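# Putting things back: a storage study of the Cletlow prep room

**Ashraf Belhaj, individual project, final report (shortened for the course page)**

## 3. What the prep room was like

The Cletlow prep room serves 3 teaching labs and owns, by the January stock list, 854 test tubes. Finding one is another matter. When I started, tubes lived in two drawers, a biscuit tin, a cardboard box marked FRAGILE that had clearly been sat on, and the drying pegs by the sink, where they tended to stay until somebody needed the pegs.

The stock list also claims 600 rubber bungs. I have no reason to doubt it and did not check.

My question was a modest one: would people put tubes back in racks if the racks were pleasant to use and in the right place? My supervisor called this "furniture research", which I have decided to take as praise.

## 4. Choosing a rack

I compared the old wooden racks, which everyone complains about, with wire racks from Horero and clear acrylic blocks of the sort Nummont sells. Price mattered less than I expected. The wooden ones cost nothing, being already there, and were still the least popular by a distance. Their holes have swollen over the years, so that a tube either jams or needs a small twist that first-years learn by breaking something.

The wire racks are light and drain well. They also slide along the bench if you look at them firmly, and a tube in a wire rack leans at whatever angle it fancies.

The acrylic sort won. A second perforated plate under the top one gives the tube two holes to pass through, and it stands up straight as a result. You can see at once which places are free. The drawback is that a clear tube in a clear rack on a pale bench is close to invisible, and twice I put my sleeve through a row of them.

The cure was a dark cloth. I tried a bin bag first (noisy), then a tea towel (patterned, no help), and after that asked for something plain and black.
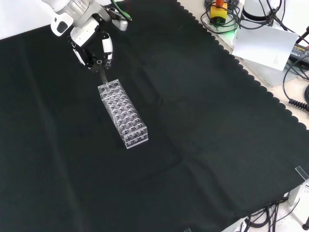
*Fig. 4. Clear rack on black cloth, with a test tube held above it. Note how the edges of the rack show up.*

The scalloped edge was not in my specification, but it has no effect on visibility and several people said it made the bench look as if tea were coming. Creases were a bigger worry. A rack set down across a thick fold rocks slightly, so the cloth should be pulled flat before anything goes on it.

Turning the rack diagonally to the bench was a habit I picked up from the Villalobos handbook on small labs, which recommends it for right-handed users. I am left-handed and liked it anyway.

## 5. Did anyone use them?

Up to a point. Over the trial I logged 470 tubes returned to the room. Those used near an acrylic rack mostly went into one. Those used by the sink went back on the pegs, where I suspect they will remain after I have graduated.

The biscuit tin is empty now – apart from a thermometer, which is not on any list.

## 6. Things I would change

- Put a rack by the sink and stop arguing with people about the pegs.
- Hem the cloth to the size of the bench. Mine slid.
- Label the racks on the short end. Labels on top cover holes, as I found out after printing all of them.
- Ask before throwing away the wooden racks. One has been claimed for paintbrushes.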